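Section 5. Sofa Tidying (Chore Routine)

Read this section before you promise anyone a tidy living room. The routine covers one job: getting a loose cushion off the carpet and back onto the seat. 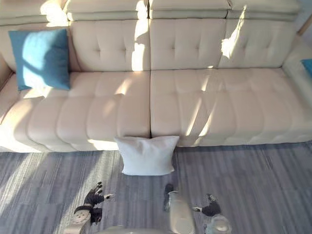

Kieran Holroyd

1. Clear the carpet in front of the sofa of everything except the cushion.
2. Start the Gistlow controller and choose routine 31.
3. Wait until both hands are at the cushion, one to each side.

Note: Direct sun on pale leather is a hard test. Close the blinds for your first runs.

4. Confirm the grip, then allow the lift. Allow up to 3 minutes. A person needs a moment.
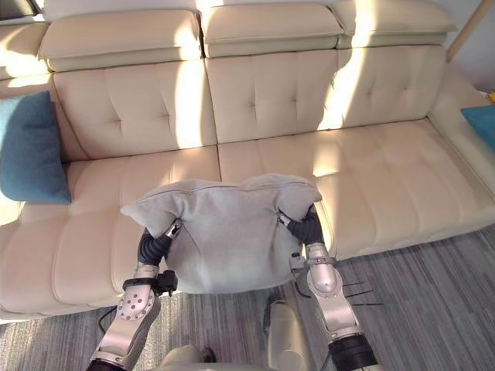 Figure 5-1. Two-handed hold at the front edge of the seat.

Caution: A hold is only half the chore. Do not log a run as complete until the cushion stays on the seat with both hands clear.

5. If the cushion slips, press Stop and begin again at step 1. Do not help — a helped run tells you nothing.
6. Check the fingertips for lint before the next run.

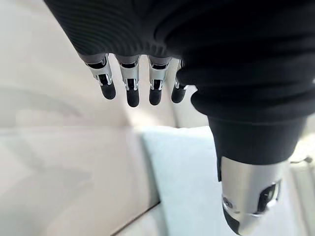

Figure 5-2. Fingers and thumb, wrist camera view.

Error 214 means the grip was lost. Expect to see it often.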